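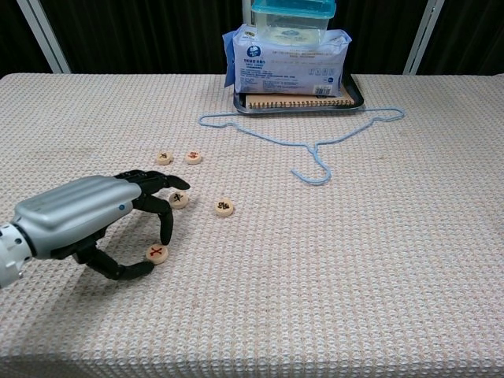 Bench notes, December, afternoon

Table 2, mixed household box

Put the waffle cloth back on table 2. The pinkish-beige one, not the gray fleece. The fleece sheds and I was picking lint out of the carved characters all last week. The waffle weave has enough grip that a disc stays where it is put down, and it hides the scratches in the tabletop. It needs a wash before long.

Chess pieces are from the Barroso set, the Chinese one with the small light wooden discs. Five out on the cloth, the rest in the bag. Both colors are in there, red characters and dark ones. I left them scattered and did not try to line them up. Please do the same if you set up after me. The tidy rows we used to lay out made every session look alike.

Blue wire-type hanger is on the table too, lying flat, hook toward the near side. It stays with this box for now. It was listed under "closet" in the Clavordale inventory and I have moved it to "mixed household" so the list matches the shelf.

Wood

Went over the discs under the bench lamp before putting them out. No cracks. Three have a slightly fuzzy rim where the grain lifts. Rubbed those with 600 paper, dry, a few light turns each, and wiped them with a clean rag. Don't sand the faces. The paint sits in the engraving and the faces around it are already smooth, so there is nothing to gain there.

One of the red ones has lost a bit of paint at the end of a stroke. You can still read it fine. I thought about touching it up with the red enamel from the Tustau kit and decided against it, the shade is too orange. If somebody has a better red, the piece is in the small envelope taped inside the lid, not in the bag.

No oil or wax on any of them. We tried wax on the old set and they picked up every thread in the room.

Cloth

Measured the waffle cloth flat against the table edge. It is short on the far side by 4 cm, so line it up with the near edge and let the far side be short. Two small clips under each side keep it from creeping. Check the clips after lunch, the left pair works loose.

If it wrinkles, pull from the corners. Pulling from the middle stretches the weave and it takes an hour to settle back.

Hanger

Nothing wrong with it except that it tends to snag. The twisted part at the neck catches in the waffle weave if you drag it, and then the whole cloth moves and the pieces with it. Lift it straight up. I ran a finger over the twist and found one rough spot, wrapped it with a single layer of clear tape. Will look at it again when the tape gets dirty.

Hangers with clips do not go in this box. There were two in there this morning and I took them back to the closet shelf.

Box and labels

The Starnirex labels are peeling again on the side that faces the radiator. Rewrote ours with the marker on masking tape. It reads: mixed household, table 2, chess discs (bag), hanger, spare clips. The old label said "games" and that was wrong even before the hanger went in.

The drawstring on the chess bag is frayed. It will hold a while longer. I have a length of cotton cord in the second drawer that should fit.

Still to do

Wash the cloth, cold, no softener, hang it over the rail and keep it out of the dryer.
Find a better red.
New cord for the bag.
Ask whether table 3 wants the gray fleece, otherwise it goes to rags.
Count the discs in the bag against the card in the lid before the box goes back up. I have not done this yet.

Stopped at 4. Box is on the lower shelf with the lid off.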